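Dridton plant switches break room to reusable cups

Watell has replaced disposable cups with reusable plastic ones in the break room of its Dridton plant, the company said on 30 September 2025. The cups come in light blue, lime green and pink, one color per shift. 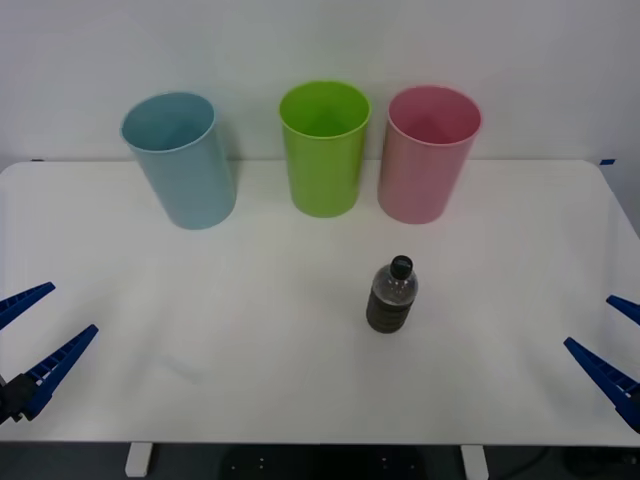
Cups in the three shift colors on a white table.

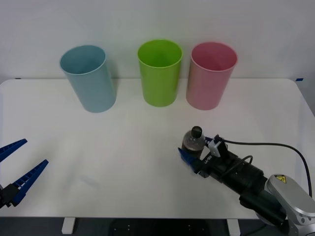 The change covers 476 employees - nearly all of the day and night staff. Watell's Breltport site will follow in March.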